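Quyên Vi
2021-01-02

ok thread about sleep because I said I would and it's the new year and I'm awake anyway

1/ background: I have slept badly since March. not "oh I woke up once" badly. I mean up at 3, up at 4, lying there doing math about how much is left

2/ things I tried that did zero: lavender, the rain app, counting backwards, warm milk (gross), no screens after nine (lasted two nights)

3/ the rain app has a guy cough in it. once you hear it you wait for it. deleted

4/ then Nicanor Rivadeneira, who I used to work with at Julgate, tells me he keeps a sleep log. paper. time in bed, time you think you fell asleep, time up. thats it

5/ I was rude about this. sorry Nicanor

6/ did it anyway. 20 nights. turns out I was going to bed at 9:30 and falling asleep at almost 1. every night. that's a lot of hours of being mad at a ceiling

7/ so I moved bedtime LATER. midnight. up at 6:30 no matter what. first week was horrible, I put salt in my coffee and drank it

8/ second week I was out in maybe fifteen minutes. woke up once, went back down. third week, same 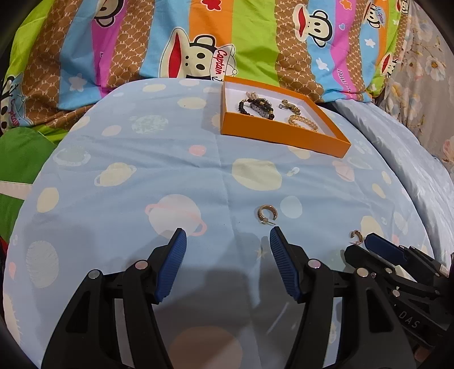

9/ other stuff that helped, in no order. cold room. like really cold. socks on though

10/ no clock where I can see it. phone goes in the hallway. I bought a dumb alarm from Floteneo that only beeps, one beep sound, terrible, love it

11/ if I'm up more than a while I get OUT of bed and sit in the kitchen chair with a boring book. current boring book is 760 pages on canals. I'm on page 132 and could not tell you one thing about a lock

12/ coffee stops at noon. this one hurt. Dultska down the street does the good afternoon refill and I now walk past on the other side like we broke up

13/ also naps. no naps. Cù (cat) naps for both of us

14/ Cù is also why I'm up at 5 some days. no fix for that. tried feeding her later, she just yells later AND earlier

15/ people keep asking about mattresses. someone told me to spend 2000 on one. I can't tell you if that works, mine is old and I sleep on it fine now so I'm keeping my money

16/ pillows tho. replace your pillow. mine was from college. I'm not saying what year

17/ bad nights still happen. had one tuesd— no, had one last week, awake till 4, wrote it in the log, got up at 6:30 anyway, felt like garbage, slept great the next night. the getting up anyway part is the hard part and I think it's most of it

18/ not a doctor!! if you snore like a truck or nod off driving go see one, my uncle put that off for years and was so annoyed at how much better he felt

19/ several people want the log. it's literally four columns on notebook paper. date, in bed, asleep (guess), up. don't fill it in during the night, do it at breakfast. guessing is fine, checking the time defeats teh whole thing

20/ will answer replies tomorrow, it's 11:52 and I have a bedtime now

21/ ok one more. sheets: wash them more than you do. that's the tweet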